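Gripper trials FAQ

I get the same handful of emails every time I post results, so I'm putting the answers in one place. If yours isn't covered, write to me or to Lise Beaudoin, who looks after the controller side.

What are you comparing?

Two grippers on the same arm. One is the plain two-finger gripper we've had forever, and the other is the Udetti, which has softer pads and a wider opening. Same controller, same kitchen tasks for both.

Why do it in simulation first?

Speed, mostly! I can queue up 608 runs before I go home and read the logs over breakfast. On the real arm at Grallgate we're happy with 30 in a day, and that's a good day.

Which task gives you the most trouble?

The fridge, easily. The open door takes up a lot of the room the arm would like to swing through, and the gripper has to get past the long handle and in among the shelves without the wrist clipping anything. I keep the two-finger gripper angled upward at the tray, like this, and let the elbow stay low and outside. 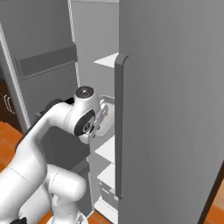 Do you model friction on the shelves?

Yes, but crudely. One value for every shelf and one for the finger pads. Nahuel Espinoza has a nicer contact model called Pikis that I keep meaning to try - it runs slower, so I've been putting it off.

So which gripper is better?

Depends what you're grabbing. The Udetti is kinder to thin edges, and the plain one fits into tighter gaps. For boxes I couldn't tell them apart.

Can I have the scene files?

Sure, just ask. You'll need the February build or newer, as the older one loads the door hinge backwards (sorry to everybody who found that out the hard way).

Will you test suction cups?

I'd love to, but I have to finish the camera placement runs first. Ask me again in the spring.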